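Tue 7 May

Glue tests, contd. Krystyna back from Kurkbridge with the second tin of the Stakix wood glue, so finally able to run both batches side by side. Old tin is 2358, new one 3674 (numbers off the lids, write them on the offcuts THIS time).

Oak strips, planed last night, wiped down, clamped 9:40. Same pressure on both as near as I can feel it. Need a proper gauge, asked Nikola again, he says Cunico might lend theirs till October.

Old batch skinned over fast, stringy off the brush. New one much runnier, squeeze-out all down one side and onto the bench. Scraped it off once it went rubbery. Dont use the good chisel for this.

Wood top with the orange-brown finish is the color I want for the Medina shelves, or close. Grain fine enough that it shows through.
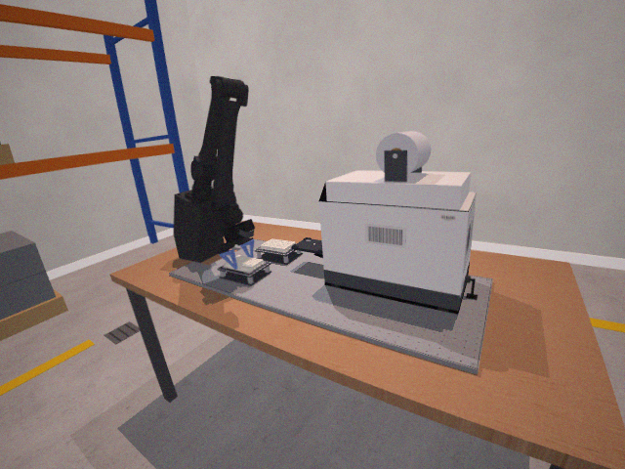

Breaking the joints

Out of clamps after lunch. Two from each tin, in the vise, leaned on with the long bar.

2358: first one went in the wood, good. Second let go along the glue line, clean as anything, dry patch at one end. Think that was my brushing, was rushing to get the lid back on.

3674: both broke in the wood. Took real effort. Krystyna had to hold the bench.

So new tin for Medina, old one for jigs and scrap. Still want to see what damp does to it. Left one 3674 joint in the bucket by the sink, do NOT tip it out. Nikola to check it in the morning, I'm at the timber yard til ten.

Buy: brushes, wax paper, more oak.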